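Chapter 6
Using the Space Under the Roof

By the end of this chapter you should be able to measure a loft room, mark out its usable floor area and decide where the main fittings can go.

Many older houses in Plisbridge were built with a roof space meant only for storage. A survey of 2728 homes in the town found that 40 per cent now have at least one room there. Most are bedrooms, but bathrooms come a close second.
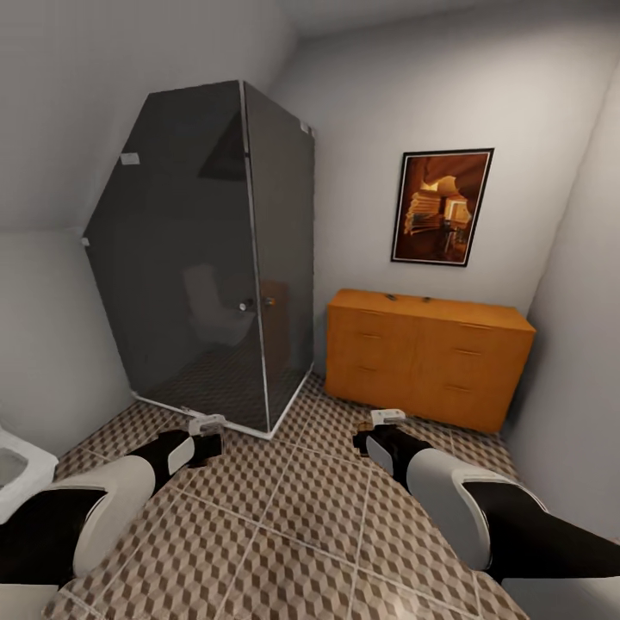
Headroom is the first thing to check in any loft conversion. Measure from the finished floor, not from the joists, and take a reading at every half metre across the room. Tall fittings need the most care. A corner shower enclosure can stand under a sloped ceiling, as it does in this tiled bathroom, but its height has to be settled before the glass is ordered. Write each reading on the floor plan and join the points of equal height with a pencil line.

The house at Patville used in the exercises has a ridge height of 3000 mm above the floor. Its bathroom loses nearly a third of its floor area once the low edges are left out.

6.1 Fittings that suit a low wall

Baths and toilets are used sitting or lying down, so they can go where the ceiling is lower. Allow space to stand up in front of a toilet. A wall-hung model leaves the floor beneath it clear for cleaning.

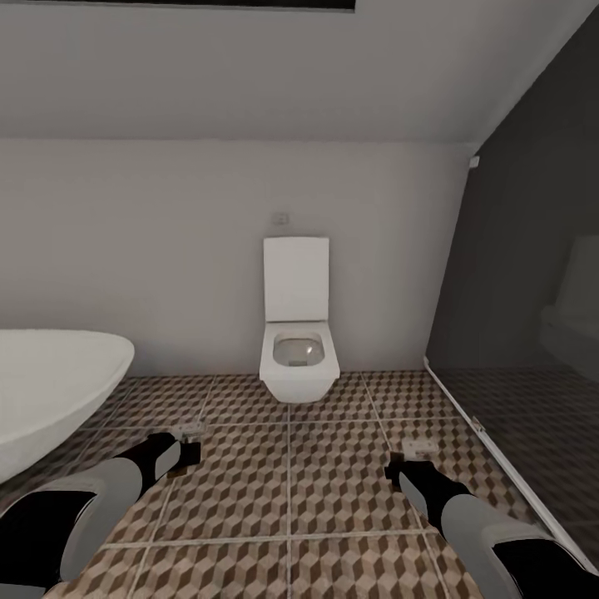 6.2 Drainage runs

A waste pipe must fall steadily towards the soil stack. Draw the route on your plan before fixing the position of any fitting.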